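Tovalley Institute — Automation Practice, Unit 4
Handout: Recording demonstrations by remote control
Module tutor: Amanuel Bogale

Students work in pairs at the Erkura bench. One operates the arms and the other keeps the log.

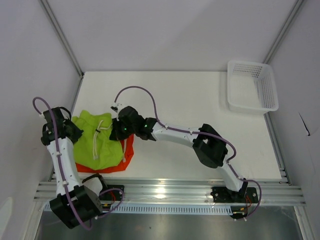
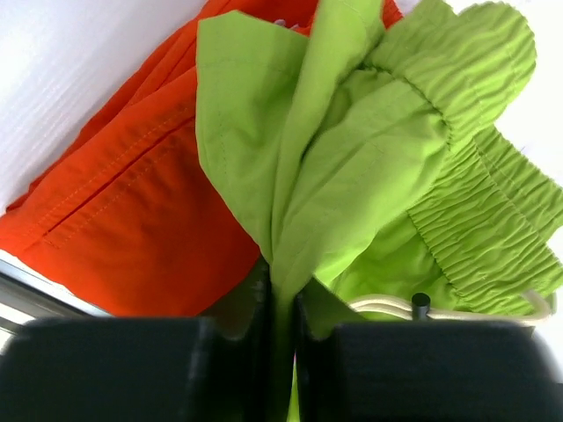 A demonstration is useful only if the operator's intention can be read from the movement. Approach the cloth slowly, close the fingers fully and pause before lifting. Where two items overlap, as with the green fabric lying over the orange, decide beforehand which is to be handled first and keep to that order in every recording. Cords require particular care — a finger closed on a drawstring as well as the cloth must be logged as a separate kind of grasp.

Each pair submits 125 recordings. Failed attempts are to be kept and marked as such.

Reading: Quintela, course notes, section on grasp timing.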